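README – démo tri sur convoyeur, journée portes ouvertes Broltville
Version du 27/08/2023
Contact : Anneli Leinonen (données), Onni Niskanen (cellule robot)

À lire avant de copier quoi que ce soit. Rédigé vite, je complète en septembre.

Contenu
Enregistrements faits pendant la démo chez Laitinen, site de Broltville. Robot à deux bras, mains à doigts, posté devant le convoyeur. Les visiteurs passaient par groupes, une démo par groupe, plus quelques essais à vide le matin pour régler la vitesse de bande.
1243 épisodes au total, dont 875 validés. Le reste est dans le dossier a_revoir, ne pas l'utiliser pour l'entraînement sans m'en parler.

Arborescence
episodes/ un dossier par épisode, vidéo tête + états articulaires + commandes
a_revoir/ même structure, motif du rejet dans note.txt
calib/ calibration caméra, un fichier matin, un fichier après-midi
docs/ plan de la cellule, consignes données aux opérateurs

Déroulé
Téléopération complète, pas de mode autonome ce jour-là (demandé plusieurs fois par les visiteurs, réponse : non, pas encore). Onni aux commandes le matin, Anneli ensuite. Consigne de départ : les deux mains levées côté opérateur, puis approche au-dessus du rail avant, prise sur la bande, dépose dans un des bacs bleus. Retour en position haute entre deux pièces. 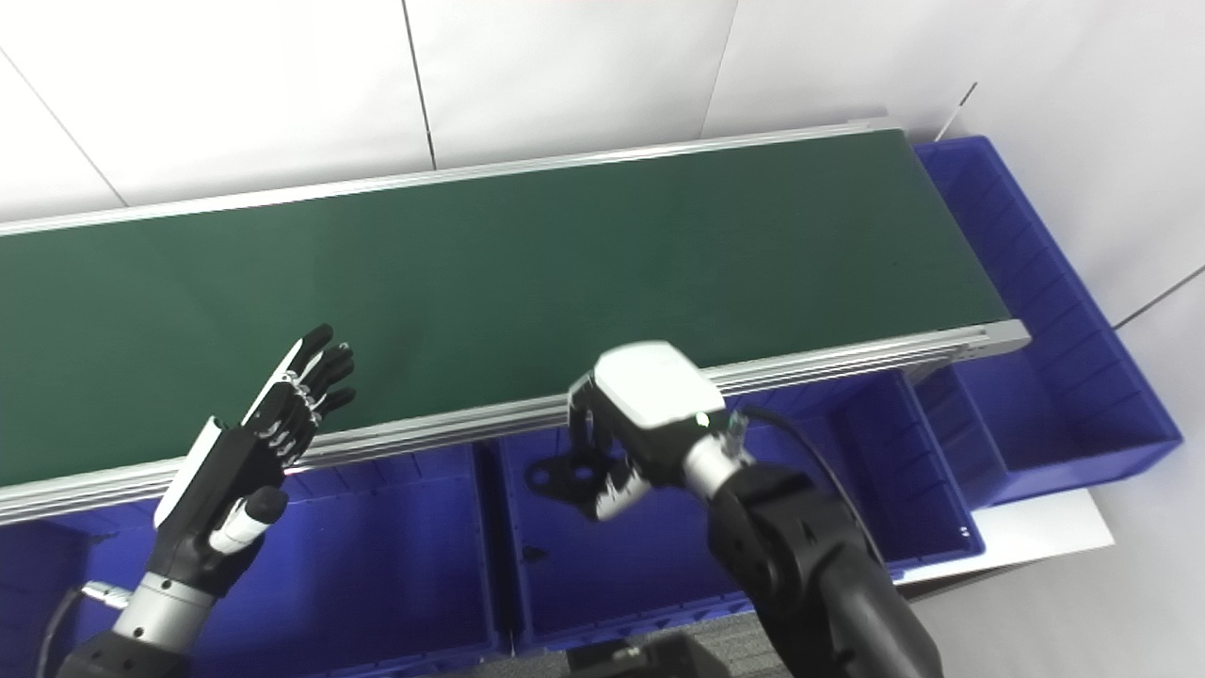
Bande arrêtée entre deux groupes, relancée au signal. Du coup beaucoup d'épisodes commencent par quelques secondes sans mouvement. Pas coupées. Le script trim.py les enlève si besoin, seuil par défaut 5 secondes, à baisser pour les épisodes courts.

Problèmes connus
- Horloge main droite décalée sur les 4 premiers groupes. Corrigé dans les états, pas dans les comandes.
- Calibration refaite à midi, ne pas mélanger les deux fichiers.
- Reflets sur la bande selon l'heure, gênant pour la segmentation.
- Noms des bacs pas homogènes : "bac_g" et "bac_gauche" c'est le même. A nettoyer.
- Audio supprimé partout, on entendait les visiteurs.

Étiquettes
Une par épisode : prise, dépose, échec, interrompu. "Interrompu" = arrêt par l'opérateur, quelle que soit la raison. Annotation faite avec Bresorari, export json seulement. Relecture par une deuxième personne sur les validés uniquement.

Accès
Usage interne + partenaires du projet Fanano. Pas de redistribution. Pour les extraits vidéo destinés à une présentation, demander à Anneli, elle a les fichiers allégés.

Reste à faire
Renommer les bacs, refaire la synchro des commandes, ajouter les consignes en anglais dans docs/.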